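About us

Prellport is a small research group working on one question: how a robot arm can learn to handle clear and shiny plastic. We started with two people and a shared bench, and we now have a workshop of our own, three arms and a part-time electrician. Our work is paid for by research grants and by two packaging firms, Dindska and Ekberg, who send us boxes, tubs and lids that their own machines find difficult.

Why clear plastic

Most robots that pick things up rely on a depth camera. A depth camera measures how far away each point is, and it does this well with cardboard, wood and cloth. With a clear tub it often measures the table underneath, or a light fitting reflected in the lid, or it gives no reading at all. The arm then closes on empty air or pushes down too hard. People who run packing lines know this well and usually get round it by putting a label on the box or spraying it matt for testing. We wanted a method that needs neither.

The method

We call it Ojala. It was first written up by Rosângela Assunção, who still leads the work, and it has been through four versions.

The arm is first moved by hand, by a person using a pair of handles, through a short task such as sliding a box along the table or lifting a lid by its rim. Each of these runs is recorded with plain colour video and with the positions of the joints. There is no depth reading in the recording at all. The learning program is given the video and the joint positions and has to predict the next second of movement.

The second part is the touch step. When the program is unsure where an edge is, it moves one finger slowly towards the place where it expects the edge to be and stops when the motor current rises. It then corrects its guess and carries on. A touch adds a little time to each pick. On a busy line that would matter, and we have spent the last two versions making it touch less often.

We train in an ordinary room with the ceiling lights on. Early on we built a black tent over the table and got very good results inside it, which fell apart as soon as the tent came off. The tent is now used to keep dust off the spare arm.

What we have found so far

For version four we recorded 1,000 runs on boxes, tubs and lids of different sizes. We then tested on items the program had never been trained on. Out of 640 attempts with the touch step switched off, the arm made a clean first contact with the edge in 399. With the touch step on, the same items and the same starting places gave a clean first grip in 70 more attempts than that.

Those numbers are for rigid plastic with a rim or a corner. Soft bags are much worse and we don't report them yet. Blue and smoke-tinted plastic turned out easier than fully clear plastic, though lids with a high gloss are still a problem when a light sits directly above them. The program will sometimes follow the reflection of its own arm across a lid. We have recordings of this and are happy to share them with other groups.

How we work

The tables are set up each morning and left as they are until the runs are done. We keep lamps, acrylic boxes and other odds and ends on the table during recording, and people walk about and talk in the background as they would anywhere else. A method that only works on a bare table is of little use to the firms we work with. Each run is checked by someone other than the person who recorded it, and failed runs are kept in the set and marked as failed.

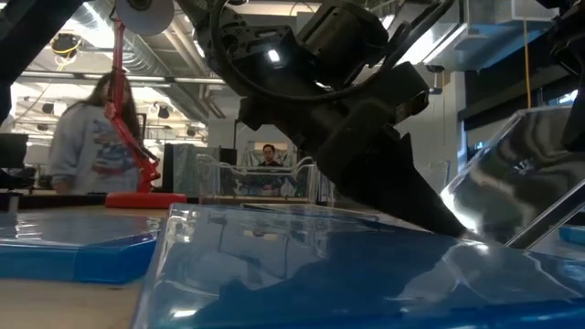 Rosângela Assunção would like visitors to know that the touch step came out of a mistake, when a badly set limit made the arm stop at every light contact, and that she spent a week trying to fix it before she looked at the results. She also asks that anyone quoting the figures gives both of them, with touch and without, as one makes little sense alone.

Working with us

We take on two or three students a year, normally from September. You don't need to have used a robot before. You do need to be patient with repeated work, as the first month is mostly spent recording and checking runs. Students have their own project by the second term and are named on anything that comes out of it.

Firms can send us items to try. We need at least six of each — they get scratched, and a scratched lid is easier to see than a new one — along with a short note saying what goes wrong on your own line. There is no charge for a first trial. We send back the recordings and a two-page report, and we say so plainly if the method doesn't suit the item.

Other research groups are welcome to the training recordings, the handle drawings and the test sheets. The code for version three is open to anyone. Version four will follow when the touch step has been tidied up enough for someone else to run it.

The workshop is open to visitors by arrangement, in the afternoons only, after two o'clock. Please use the side entrance and ring the lower bell.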